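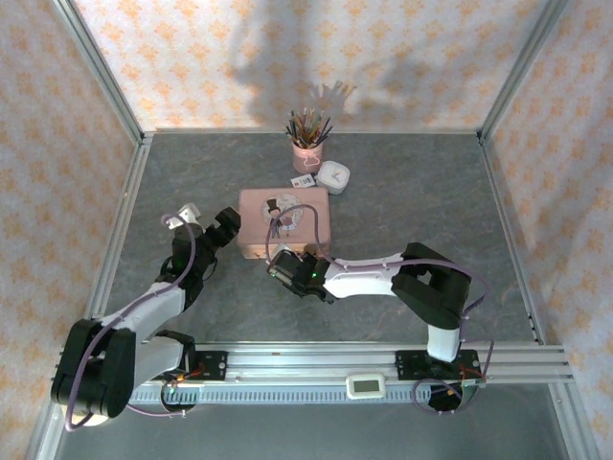

Pencil cup, clock, card and the pink box, Monday evening.

Slept badly and started late. Phoned the Quansah office about the deposit and was on hold for most of my coffee. They want the form again, so I filled out the form again.

Spent the afternoon going through the desk things before the move. The pink box stays. I like the fellow in the top hat on the lid, and it's a good size for stamps and paper clips. The pencils are packed so tight in their cup that pulling one out brings up two more. I should thin them, starting with the green ones, which I never use - but I put them off until the weekend.

Set the little white clock next to the cup. It leans back too far to read from a chair. Fine if I'm standing. The small card with the printed code on it can go in the box, or in the trash. Undecided.

The orange flowers on the wallpaper look better with a warm light on them than they do in the morning. I was sick of them by April and now I don't mind them.

Benedicta Sowah called at six. She has 46 cartons packed and still hasn't touched her kitchen. She offered me her spare shelf for 50 dollars and I said yes, if it fits in the car.

Soup for supper. Tomorrow the bank, then socks, then the bottom drawer.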